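Kulo Hand-Held Demonstration Gripper
by Vidal

Home > Teaching Tools > Grippers

If you have ever tried to teach a robot arm to handle laundry by nudging it along with a joystick, you already know how long an afternoon can get. The Kulo lets you do the job with your own hand, at your own pace, and in whatever room the job normally happens in. Squeeze to close the jaws, let go to open them, and the motion is saved for your arm to learn from later. Most people are comfortable with it after a few tries, and we do love hearing about those first tries!

The soft finger pads have a dotted grip texture that is kind to knits and other fabrics. Spare pads come in the box, along with the charging cable and a padded carry bag.

Capacity: 2000 demonstrations
Spare pads: 2 pairs
Charging time: almost 175 minutes
Order code: 367
Works with: Daltetti arms, Titside recording software

For folding work, we suggest starting with one garment laid flat and coming at it from the near edge, slowly, with the jaws open.
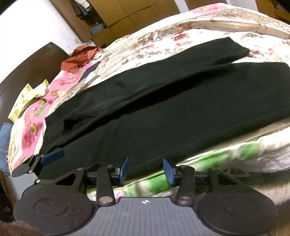 Kulo lined up with a folded black knit garment on a bedspread.

Pads wear down with use and can be changed at home with a small screwdriver. Replacement sets are listed under Parts, and orders placed before noon are packed the same day.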